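Chapter 5
Collecting Demonstrations by Hand

What you will learn in this chapter
How a demonstration differs from a program
How to choose a task and divide it into short parts
How to record with two hand-held grippers
Which recordings to keep and which to remove

5.1 Why we need examples

In Chapter 4 we wrote the motion of the robot ourselves. We gave the start point, the end point and the speed, and the controller did the rest. This method works well when each part always lies in the same place. It works badly in a kitchen or a bathroom, where a cup may stand anywhere on the shelf and a towel never has the same shape two times.

A learning system takes another way. It receives many examples of a task done by a person, and from them it builds a rule which connects what the camera sees with how the hand should move. We call each example a demonstration. One demonstration contains the images, the path of the gripper and the opening of the fingers, all with the same clock.

The quality of the rule depends very much on the examples. A student who comes to this subject from programming often wants to go quickly to the training. I ask you to be patient and to stay with this chapter for at least two weeks. In my experience, most of the problems that appear in training were already present in the recordings.

5.2 The task

The running task of this chapter comes from the Dağdelen set, which our laboratory began to collect in March. The set has 14 household tasks. Some need one hand, for example closing a drawer, and others need two. We will use the soap task, which belongs to the second group. It looks simple, but the soap has a rounded form and there is little space around it for the fingers.

Before recording, write the task in one sentence. Ours is: "Take the soap from the dish and put it on the table." If your sentence has the word "and" more than once, the task is probably too long and you should divide it.

Then decide what is free to change between the demonstrations. We change the position of the dish, its angle and the hand which begins. We do not change the table or the height of the camera. Write these decisions in the notebook, also when they seem obvious to you.

5.3 Two grippers, two views

The person who demonstrates holds one gripper in each hand. Each gripper carries its own camera, so every demonstration gives two films of the same action. The films are not equal in value at every moment. When one hand works, the camera of the other hand often shows its own open fingers and, farther away, the work of the first hand. Beginners sometimes delete this second film. Please keep it. The system must also learn what a waiting hand does, and the waiting hand often has the better view of the contact.

Figure 5.1 is from the camera of the waiting hand. Look at the wide gap between the two green fingers, and then at the place where a black finger presses on the right side of the soap.

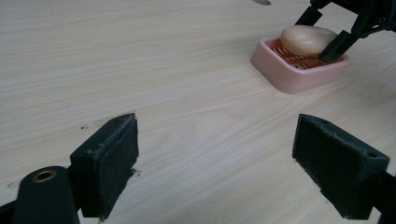

5.4 Recording a session

A session in our laboratory has 28 demonstrations. After this number the hands become tired and the movements become careless. My colleague Erhan Akgül once recorded 91 without a pause, and nearly all of the last part had to be removed – he tells this story himself to every new group.

Work in this order:

1. Start both grippers and wait until the clocks agree.
2. Open and close the fingers of each gripper one time. This gives a clear mark at the beginning of both films.
3. Place the objects according to your plan.
4. Perform the task at a calm, even speed. Do not stop to think in the middle.
5. Bring both hands back to the start position before you end the recording.
6. Write down at once if something went wrong.

A failed attempt is not always useless. If the soap slips and you take it again in a natural way, keep the recording and give it the label "recovery". If you drop it on the floor, remove the recording.

5.5 Words to remember

Demonstration: one complete example of a task, performed by a person.
Session: a group of demonstrations recorded by one person without a long break.
Recovery: a part of a demonstration in which an error is corrected.

Exercise 5.1 asks you to plan a session for a two-handed task from your own home. Prepare the plan on paper first, and exchange it with a partner before you record anything.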